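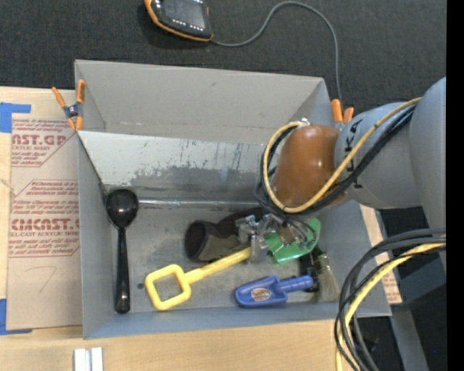

How often do the fire extinguishers in a rented workshop need to be looked at?
Once a month by whoever uses the space, and once a year by a licensed service company. The monthly look takes a few minutes per extinguisher.

Monthly Fire Extinguisher Checklist
Site: Girnura Workshops, Building 2
Month: April
Checked by: Blair Leckie

1. Extinguisher is in its marked spot. OK
Comment: The one by the loading door had been moved to the hallway. Put back on its hook.

2. Path to extinguisher is clear. NEEDS WORK
Comment: Pallets stacked in front of the unit at the Prekard storage room. Tenant told. Second month in a row.

3. Gauge needle is in the green. OK
Comment: CO2 unit in the electrical room has no gauge. Weighed it instead and the weight matches the label.

4. Pin in place, seal not broken. NEEDS WORK
Comment: Seal missing on unit 5. Pin is in. I don't know if it was used, so it goes out for service and a spare is on the hook until it comes back.

5. No dents, rust or leaks. OK
Comment: Light scuffs on the paint at the bottom of unit 2. No rust under them.

6. Hose and nozzle not cracked or blocked. OK
Comment: Spider web in one nozzle, cleaned out.

7. Label faces out and can be read. OK

8. Yearly service tag is current. OK
Comment: Tags all run out the same month. Call Starnavent early this time, they were booked up last year.

9. Sign above extinguisher can be seen from the aisle. NEEDS WORK
Comment: Sign in the Ng unit is hidden by the new shelving. Needs to go higher on the wall or be swapped for one that sticks out.

10. Travel distance is 50 feet or less from the solvent cabinet. OK
Comment: Measured again after the cabinet was moved.

11. Tag initialed and dated on the back. OK

Follow-up
Pallets: recheck before the end of the month.
Unit 5: work order 335, waiting on pickup.
Sign: ask the building office who pays for it.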